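Home
Work with us
Current openings

Laundry and Linen Hand — casual, part time to start
Posted Sunday, April 22, 2018

Flonine does laundry and household help for people who can't keep up with it themselves. New parents, shift workers, folks home from hospital. We go to them, we don't run a shop. Getting busy again and need another pair of hands, possibly two, before June.

What you'd be doing
Washing, hanging, folding, putting away. Mostly in the client's own home, with the client's own machine and whatever rack or line they've got. Some ironing but not much. Stripping and making beds. Sorting socks (so many socks). Up to 30 items in a normal visit, more if they've had family staying.

Darks get hung apart from lights, shirts on hangers, anything with a print checked for the label before it goes near a dryer. If that sounds fussy you probaly won't like it here.

Pay and hours
Casual rate, paid fortnightly. $137 for a standard half day visit, travel between clients on top. Mornings mostly. A few evenings if you want them — say so when you apply and we'll put you on that list.

You'll need
Own car or a reliable way around the east side, we cover everything from the Penico estate out to the highway
Police check, or happy to get one (we pay)
To be OK on your feet and reaching up and down
Good manners in someone else's living room
Reasonable English, enough to read care labels and leave a note

Nice to have
Any hotel, aged care or dry cleaning work. Mending. A second language. None of these is a dealbreaker, we train everyone the same way, two paid visits alongside one of the regulars and then a short check in.

Where the work happens
Laundries, hallways, balconies, spare rooms. Plenty of our clients are in units with no yard, so a fold-out rack on the lounge room floor is pretty normal. You work around the furniture and keep wet stuff off the rug. 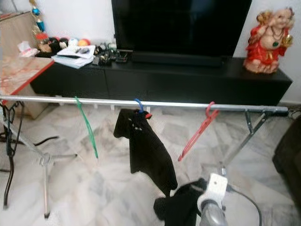 Drying rack by the TV cabinet. Coloured hangers, dark clothes.

How to apply
Email jobs at Flonine with your name, suburb, days you're free and a few lines on any similar work. No cover letter needed. Résumé if you have one, don't write one specially. Put LAUNDRY HAND in the subject or it ends up in with the suppliers.

We ring everyone who looks like a fit, ususally inside the week. Then a short chat at the Engström Street office, ring the bell for unit 129, parking round the back.

Applied last year and didn't hear? Please try again, we had no hours going then.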